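Spare rooms made ready as choir festival returns in May

Visiting singers will once again be put up in local homes when the Jukano choir festival comes round in May, and the organisers are delighted with how many households have come forward. At the last count 85 families had offered a bed for the two nights, which is a good deal more than anyone dared hope for when the letter went out after Christmas.

Charmaine Cele, who looks after the lodgings list, said she had been quite overcome by the kindness of it all. "People ring up and apologise that it's only a small room," she said, "and I tell them our singers have slept on church floors — a proper bed and a cup of tea in the morning is heaven!"

Six choirs are taking part this year, among them a group led by Biljana Đorđević, whose singers went down so well last time with their harvest songs. The closing concert will be held in the Lim Hall, which seats 532, and it would be lovely to see every one of those seats filled.

A bed by the window, with trees outside.

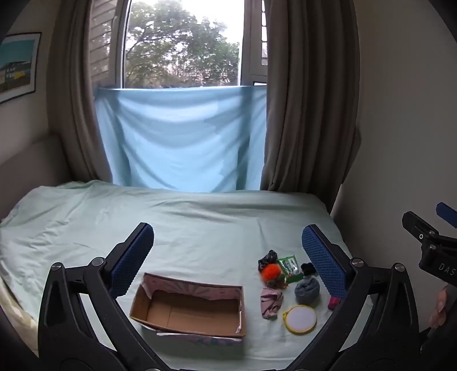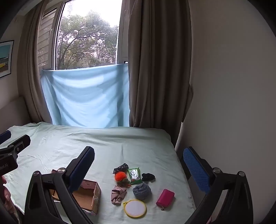

Hosts are asked to provide breakfast and, if they can manage it, a lift to the morning rehearsal. Lunch and supper will be served at the hall, where Mpho Khumalo and her helpers are planning soup, pies and — by popular request — the ginger pudding. Anyone who still has a bed to offer, or who would like to help with the washing up, can leave their name at the Zutau bookshop before closing time at 6 in the evening.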